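Referral tracking for small service firms: what to record and when

Most small firms know that referrals bring in work. Fewer can say which customer sent which job, how long the referral took to arrive, or what it cost in discounts. This item covers the record-keeping side only. The question of how to ask for referrals was dealt with in the July issue.

Record the source at first contact

The source field should be filled in when the inquiry arrives, before any quote goes out. Teun Van den Broek, who keeps the books for the window-cleaning firm Koster, compared two sets of entries: those made during the first phone call, and those filled in later from the invoice. The later entries were much more likely to say "word of mouth" with no name attached. A source without a name cannot be thanked, credited or counted, so for tracking purposes the field might as well be blank.

Four fields are enough for most firms: name of the new contact, name of the referring customer, date of first contact, and value of the first paid job. Anything beyond this tends to be left empty. If the contact gives two sources (a neighbor and the website, say), enter the one that came first and put the other in the notes.

Use a fixed list

Free-text source fields break down quickly. Hedgate, Hedotgate and "the Hedotgate people" will show up as three sources in any report. Set up a drop-down list tied to the customer file and allow new entries only when the referring person is not yet a customer. Firms working from a spreadsheet can get the same result with data validation on a single column.

Choose a cutoff

A referral credit needs an end date. Altgate, a bookkeeping service, closes its referral window seven weeks after first contact. An inquiry that turns into a paid job later than that is still logged under the original source, but no credit is issued. The two dates should be stored separately, or the report will mix slow referrals with expired ones.
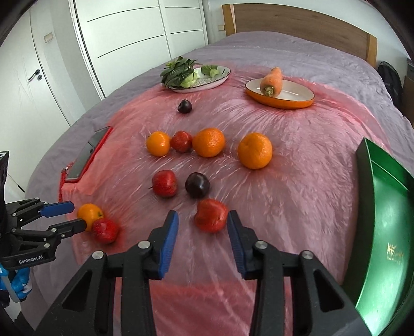
The cutoff should also be printed on whatever the customer receives, whether a card or an email footer. Nazareno Marino of Nastmont, a small print shop, reports that most of the disputes he handled came from customers who had been told the amount of the credit and nothing about the time limit. Nastmont now puts both on the same line.

Cost per referred customer

Add up all credits, gifts and discounts issued in the period and divide by the number of referred customers who paid for at least one job. A firm that gave out $400 in credits and gained four paying customers has spent $100 on each. Compare this with the same figure for paid ads over the same period. Staff time can be left out of both sides if it is small – but it has to be left out of both.

Run the report every quarter. Monthly figures are too thin for a firm of this size, and one large job will distort them.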